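Small thread about folding winter things, because my friend Latrice asked me how I do it and my answer became too long for one message.

1/ I am not a tidy person by nature. I learned folding at 21, when I shared a room with my cousin and we had one shelf for both of us.

2/ In September I take out the warm clothes and check them one by one. Zippers first, then pockets. Last year I found a train ticket and 245 in old coins from a trip. I was very happy for one minute.

3/ For black clothes I always use a white surface under them. Every bit of lint and every loose thread shows itself. My sister Hsin-yi says it is the opposite, the white thing gives the lint to the black thing. We are both a little right.

4/ Padded clothes are the hardest for me. They are full of air and they do not want to be flat. I press from the bottom to the collar, slowly, with the arm and not with the hand.

Black on white, all crumpled:
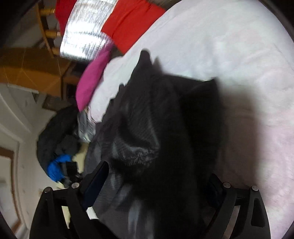
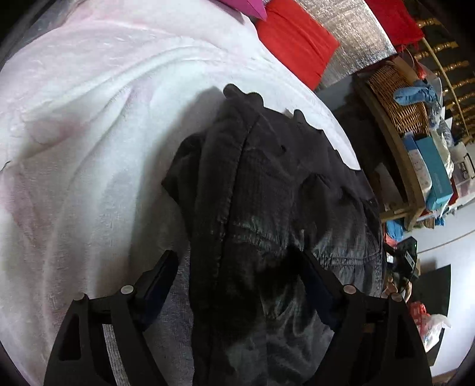 5/ After pressing I fold the sleeves to the back, then I roll. Do not roll too tight — the filling becomes lumpy and you need a whole evening to shake it out again.

6/ I don't use vacuum bags anymore. I had one from Pasurell and it opened by itself in the closet at 3 in the morning. A cotton bag is enough for me.

7/ Next time I will write about scarves. If you have a good method for wool, please tell me, I am still learning.

Contact | © Hsin-yi & sister | Back to top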